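Facilities Helpdesk, Zulholm office
Ticket 2451
Subject: Glare and wobble at the big table by the windows
Raised by: Floarea Filip
Assigned to: Traian Cârstea
Category: Furniture / lighting
Status: Closed

Floarea Filip, 09:10
The large pale table on floor 8 is very hard to work at in the mornings. The light comes straight off the top and I can't read a screen if I sit facing the glass. Also the white stand on it rocks when anyone leans on the table. I've tried turning the stand round and it makes no difference. Can we have a darker top, or blinds, or both?

Traian Cârstea, 09:42
Thanks Floarea. Two questions before I come up. Does the stand rock on its own base, or does the whole table move? And has the table been shifted lately? It was levelled in July when the Prira chairs were delivered.

Floarea Filip, 10:05
Whole table, I think. If I hold the edge still the stand stays put. Don't know about it being shifted, ask Gun-woo.

Gun-woo Yang, 10:20
Yes, we pulled it nearer the windows to get more room behind the chairs. Didn't touch the feet.

Traian Cârstea, 11:35
Been up. Adding a picture to the ticket.

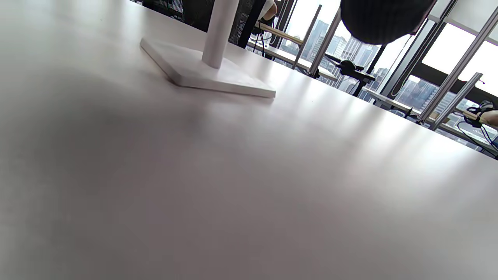 Table top and base of the stand, looking towards the windows. Cables hanging from the wooden rail.

Findings:
The table rocks corner to corner. One foot is sitting on the edge of a floor box lid.
The stand is fine. Put a straight edge under the base plate and it sits flat.
The top is matt already, so polish isn't the cause of the glare. It's a pale surface next to full-height glass.
The cables on the rail need tying up. Doing that under this ticket.

Traian Cârstea, 14:15
Moved the table 17 cm back towards the chairs, clear of the lid, and wound the foot down. No rock now with a hand on any corner. Cables clipped along the rail with the Voicu clips from the store. Left enough slack to unplug them.

Rodica Preda, 14:40
On the top: a replacement from Fullance is 103 plus fitting and I won't approve it for glare alone. Blinds are with the landlord and there's a request open already. Please try a desk mat first, there are dark grey ones in the cupboard by the lift.

Floarea Filip, 15:25
Mat is down. Better for reading, still bright if you look up. Wobble has gone. Gun-woo says the gap behind the chairs is tight but he can get past.

Traian Cârstea, 15:50
Linked to the blinds request, so you'll get the updates on that. If the table has to move again, keep the feet off the floor box and log it here so I can level it. Ognjen Radonjić is covering for me next week.

Closed by Traian Cârstea, 15:52
Resolution: table moved and levelled, cables clipped, mat issued. Glare carried over to blinds request.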